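Tassenständer aus Draht: Becher hängt schief und drückt gegen den Bügel

Mai, 19:40 Uhr – eingestellt von Bokex
Lesezeit: 4 Minuten

Ich verwende einen Tassenständer aus goldfarbenem Metalldraht mit rechteckigem Grundrahmen, Stiften zum Überstülpen und einem Tragebügel, der oben quer läuft und auf einer Seite als Stütze bis zum Rahmen hinuntergeht. Darauf hängen hellblaue, leicht konische Becher ohne Henkel, fein gerippt, mit der Öffnung nach unten. Gewicht je Becher laut Küchenwaage 73 g, Fassungsvermögen 300 ml.

Auf der linken Seite sitzt der Becher nahezu senkrecht. Auf der rechten Seite kippt er nach jedem Aufsetzen und liegt dann mit der Wand an der Stütze an. Ein Tausch der Becher untereinander ändert nichts, der Fehler bleibt rechts. Der Ständer steht eben, geprüft mit der Wasserwaage in beiden Richtungen.

Mich interessieren zwei Punkte. Erstens: Lässt sich der Stift nachbiegen, ohne dass die Beschichtung reißt? Zweitens: Ist die Schräglage für das Abtropfen von Nachteil? Ich stelle die Becher abends nass auf und räume sie morgens in den Schrank. Im rechten Becher steht dann gelegentlich noch Feuchtigkeit an der Innenkante.

Kumach
Mitglied

Wenn der Fehler nach dem Tausch auf derselben Seite bleibt, liegt es am Ständer und nicht am Becher. In Frage kommen ein verbogener Stift oder ein verdrehter Grundrahmen. Den Rahmen prüft man auf einer Glasplatte oder einem Ceranfeld (kalt): Ständer leer aufsetzen, nacheinander auf alle Ecken drücken. Wackelt er, zuerst den Rahmen richten und erst danach den Stift. In umgekehrter Reihenfolge stimmt der Stiftwinkel am Ende wieder nicht.

Zum Nachbiegen des Stifts:

Mit einem Anschlagwinkel die Abweichung messen, am leeren Stift, in Längs- und in Querrichtung. Bei meinem Ständer waren es 4 Grad, das reichte für deutlichen Schiefstand. Den Draht direkt über der Schweißstelle mit einer Zange mit Kunststoffbacken fixieren. Die Zange nimmt die Kraft auf, sonst wird die Schweißstelle belastet. Dann den oberen Teil des Stifts von Hand zurückdrücken, in kleinen Schritten, nach jedem Schritt messen. Draht federt zurück, man muss also etwas über das Ziel hinaus biegen. Mehrfaches Hin- und Herbiegen vermeiden, der Draht verfestigt sich und bricht irgendwann.

Ob die Beschichtung hält, hängt vom Verfahren ab. Galvanisch aufgebrachte Schichten sind dünn und machen eine kleine Korrektur meist mit. Lack platzt an der Innenseite der Biegung eher ab. Mit einem Föhn vorwärmen hilft bei Lack etwas. Erhitzen mit der Flamme ist bei beiden Varianten falsch.

Vlad

Einfach den Becher andersrum draufstellen oder Ständer drehen. Hatte ich auch mal, war bei mir egal. Sonst neuen kaufen.

Brurkullow
Mitglied, 700 Beiträge

Drehen des Ständers ändert an der Geometrie nichts, der Becher kippt dann nur aus Sicht des Benutzers auf die andere Seite.

Ergänzend zu Kumach: Ein Teil der Schräglage ist bei dieser Bauart normal. Der Stift ist schmaler als das Becherinnere, der Becher liegt mit dem Boden auf und findet seitlich kaum Führung. Schon ein leicht außermittiges Aufsetzen genügt, dann pendelt er zur Seite, bis die Wand irgendwo anliegt.
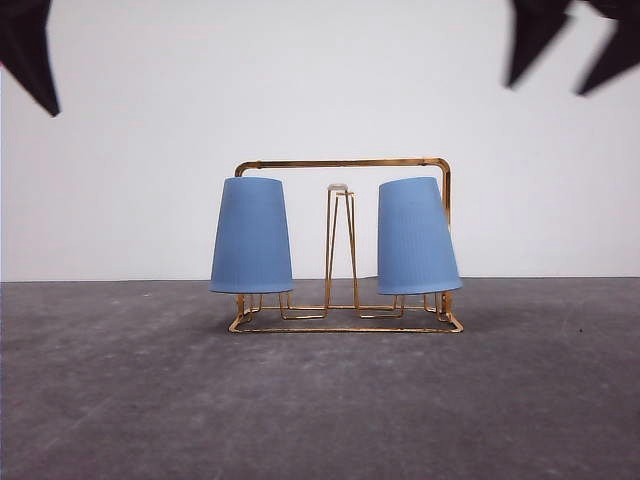

Für das Abtropfen ist der Winkel selbst unkritisch. Entscheidend ist, dass der Rand ringsum frei bleibt und Luft von unten in den Becher gelangt. Setzt der Rand auf dem Grundrahmen auf, hält sich dort ein Wasserfilm. An der Kontaktstelle zwischen Becherwand und Stütze passiert dasselbe in kleinerem Umfang, außen, und bei hartem Wasser bleibt mit der Zeit ein Kalkstreifen auf dem Metall zurück. Abwischen mit verdünnter Zitronensäure, kurz, danach mit klarem Wasser nachspülen. Scheuermilch greift goldfarbene Oberflächen an.

Wer nicht biegen will, zieht ein kurzes Stück Silikonschlauch über das obere Ende des Stifts. Der Becherboden rutscht darauf nicht mehr. Der Schlauch muss lebensmittelecht sein und den Draht stramm umschließen, sonst sammelt sich Wasser im Spalt. Zum Reinigen abziehen – einmal im Monat genügt.

Die Restfeuchte an der Innenkante würde ich getrennt betrachten. Becher nach dem Spülen einmal ausschütteln, dann aufsetzen. Bleibt morgens trotzdem etwas stehen, den Ständer von der Wand abrücken.

Kontakt | Nutzungsbedingungen | © Hilfeforum Haushalt | Nach oben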